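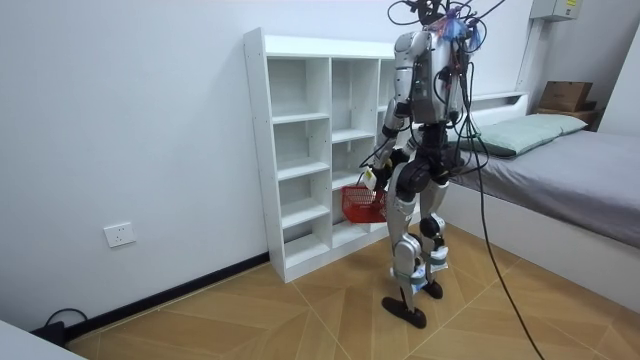

Sirkard Shelf and Basket Set: README

Version 3. Maintained by Obed Ametepe. Please read as far as "Known problems" before writing to me, as most letters I get are answered there, some of them twice.

What this is

A collection of short recordings of shopping being put away on a set of white open shelves, and taken off again. The shopping is mostly fruit. The basket is small, red and plastic. If you were hoping for drama, the Wakerwood drawer set has a jammed cutlery tray in it and I can recommend it warmly.

There are 517 recordings in this release and 3,574 labelled placements. A placement is one item coming to rest in one compartment. An item that comes to rest, rolls and comes to rest again is still one placement, and the second resting place is the one that counts. We argued over this for most of October.

The shelves

The unit is white, with open square compartments in a stepped arrangement, so that hardly any shelf board lines up with the one next to it. It looks smart in a living room and is a nuisance to write down. "Second shelf up" means one thing on the left and something else on the right, and the first set of labels, which used row numbers, had to be thrown away.

Compartments are now named by where they sit: upper left, upper centre, far right, bottom centre and so on. Left and right are always those of somebody standing in front of the unit and facing it. The full list is in compartments.txt. Please don't renumber them. Somebody at Lakatos did, very neatly, and we spent a Sunday putting them back.

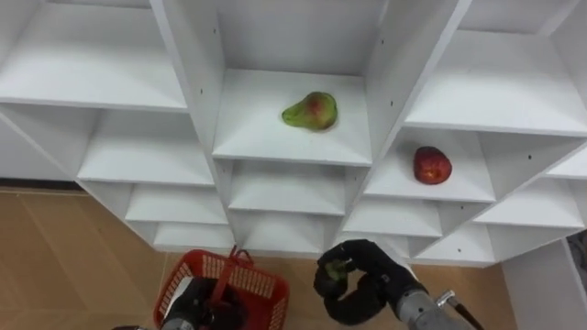
Empty compartments are labelled too. Leaving them out seemed a sensible saving until we tried to tell "nothing there" from "forgot to look", and found that our files made no distinction between the two.

The fruit

Apples, pears, lemons and one long-serving satsuma. All of it is real and was bought a few at a time, so sizes and colours vary between sessions. Items are labelled by kind only. There is no ripeness field. There was one, and it turned out that two people can look at the same pear and disagree for twenty minutes.

Pears get an extra field, neck_direction, which takes left, right, front, back or upright. Upright is rare. A pear will stand on its end when you are putting your own shopping away and at no other time.

Round fruit gets rest_position: front, middle, back or corner. Corner takes priority over back, so an apple near a back corner is filed under corner.

The basket

The basket has latticed sides and looped handles. It has its own label, with four states: held, on floor, on shelf, out of sight. "Out of sight" is a fact about the view and tells you nothing about where the basket has gone. If you need to know that, use the notes column, where I have usually written it down and occasionally complained.

What's in the folder

recordings: the sessions, one file each
labels.csv: one line per placement
compartments.txt: names, with a small drawing done in dashes
notes.csv: remarks by session, of uneven usefulness
rejected: 89 recordings we left out, with reasons

People do ask for the rejected ones, so they are included. The commonest reason given is "fruit not in position at start", which covers a good deal of human failing.

Known problems

The shelves are white and so are the walls. In strong light the edges between boards are hard to find, and 17 recordings carry a glare flag for this.

Lemons are under-represented. They kept going into drinks.

Labels for the bottom row are less reliable than the rest. Both labellers marked that row last, generally just before lunch, and it shows.

The word "tidy" appears in the older notes as though it meant something. Treat it as an opinion.

Using it

Free for study and teaching. If you make a corrected version, keep our compartment names and say what you changed. Printed copies of the label guide can be had from the Prolludport office, where there is a large box of them under the stairs and a strong wish to see it go.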